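Graltora Dry Storage Box, Tall, Amber Tint

Item no. 2316-A
Sold singly or in cases

Overview

The Graltora tall box is a rectangular storage container for dry goods, craft supplies and small hardware. The body is tinted brown and lets enough light through that you can tell how full it is from across a counter. The lid is clear, so boxes kept in a drawer or on a low shelf can be checked from overhead.

The tint is part of the body and does not rub off. It takes the glare off a bright shelf and hides the dust that coffee and cocoa leave on the inside walls. Customers who need to read small print through the side should order the untinted version, listed separately.

What people keep in it

Most orders come from kitchens. Coffee beans, brown sugar, lentils, dog treats and loose tea are common uses. The box also gets used in workshops for picture hooks, curtain hooks, screws and clips. Mixed contents are fine as long as the box is not packed so full that the lid has to be pushed down on them.

Set the box with its short side facing out if shelf width is limited. It takes up less of the front edge that way, and you can line up a row of them like books. On a deep counter it can stand the same way, running front to back, with the scoop or hook kept near the top where it is easy to reach. 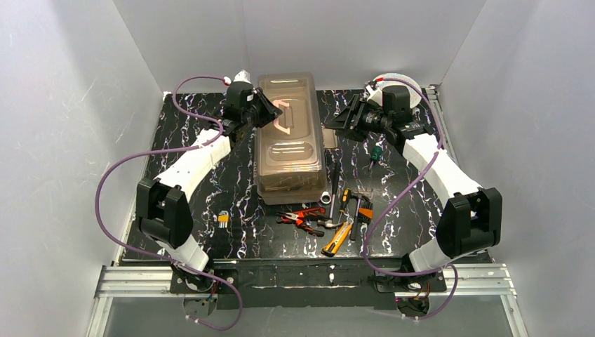 Mnguni wrote in to say the box holds a full bag of brown sugar with room left for the scoop, but that the lid was stiff for the first week and needed both hands. It loosened after a few washes. Mnguni would also like a label area on the short side, and has been using masking tape in the meantime.

The lid is meant to be snug when new. If it stays stiff, wash it in warm water and dry it fully before putting it back on. Do not use cooking oil on the rim - it turns sticky and picks up crumbs. Labels are sold in sheets under Accessories and can be peeled off without leaving glue behind.

Specifications

Volume: 2,316 ml
Height with lid: 174 mm
Weight limit when stacked: 800 g per box
Maximum stack: 2 high
Body: plastic, brown tint, translucent
Lid: plastic, clear
Case quantity: see price list

Care

Wash by hand before first use. The body can go on the top rack of a dishwasher, but the lid should be washed by hand. Avoid scouring pads, which leave fine scratches that show up more on the clear lid than on the tinted walls. Not for use in a microwave, oven or freezer.

Odors from coffee or spices can stay in the plastic. Leave the box open overnight with a spoonful of baking soda in the bottom, then rinse.

Ordering and shipping

In-stock boxes ship from our Brultstead warehouse. Case orders are handled by Daltel and may arrive separately from the rest of your order. Replacement lids fit all tall boxes sold since April and can be bought without the body. Lids from the older square boxes do not fit.

Unused boxes can be returned in their original packaging. Washed boxes can be exchanged only if the body or lid is cracked.

Page updated March 15, 2022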